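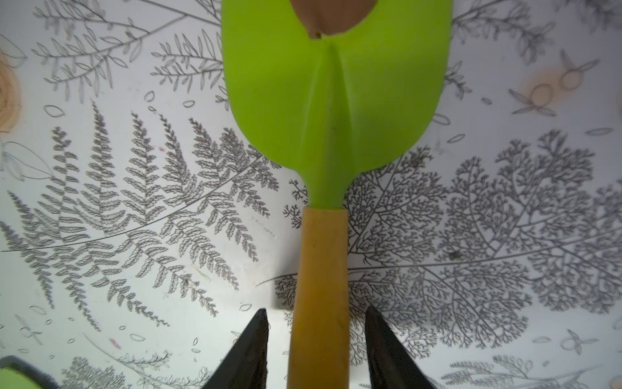
Boment Community Garden Program
Progress report to the Nerier Fund, second period
Prepared by Mabli Mathias, program lead

Summary

The program ran as planned from April through July. We now have 40 raised beds in use across the two sites, Skuvitz Street and the Conceição lot. Enrollment stands at 156 households, which meets the target set in the grant agreement. Spending is slightly under budget, mostly on account of the late start to the water work at Skuvitz Street. One item, the tool shed, has slipped into the next period and is explained further down.

Beds and planting

All of the beds at Skuvitz Street were filled by the end of April. The soil came in two deliveries. The second load had a lot of clay in it and we had to mix in extra compost before anyone could plant, and the cost of that is shown under Materials. Beans, chard and squash did well. Tomatoes were slow at the Conceição lot, where the east fence shades the first row until late morning. We plan to move the tomatoes to the back row next year and put lettuce in front.

Four beds were set at wheelchair height, as promised in the proposal. Three are assigned and the last one is being held for a household joining in the fall.

Classes

We held eight classes in this period. Topics were seed starting, watering, compost, common pests, and saving seed. The pest class had the highest turnout and we were asked to repeat it. Maj-Britt Strand taught the two compost classes and has agreed to teach again. Attendance at the evening classes was better than at the morning ones, so the fall schedule will start at 6 p.m.

The children's hour runs alongside the evening classes. Parents asked for it on the spring survey, and several said they could not have come without it.
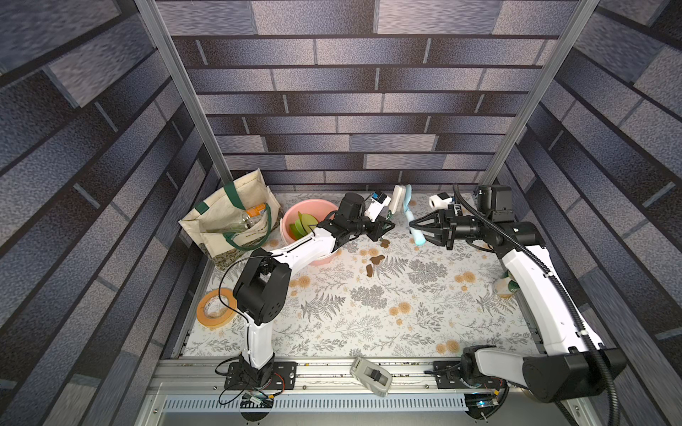
Water and tool shed

The new spigot at Skuvitz Street was connected in June. Before that, gardeners carried water from the building next door, and a few beds were lost in the dry spell in May. We replanted them with seedlings bought locally.

The shed is not built. The permit was returned to us twice with questions about the distance from the property line. We moved the shed on the drawing and sent it in again in July. The lumber is paid for and stored under cover.

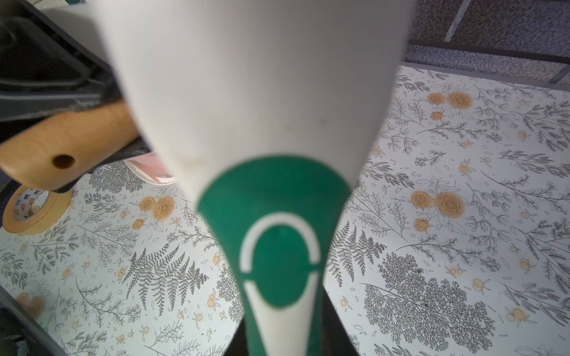 If the permit comes through by September, the shed can still go up before frost. If it does not, we ask to carry the labor money over to spring. The amount would stay the same.

Next period

Fall planting, the repeat of the pest class, soil tests at both sites, and renewal forms for all households. The spending table and receipts are being sent separately.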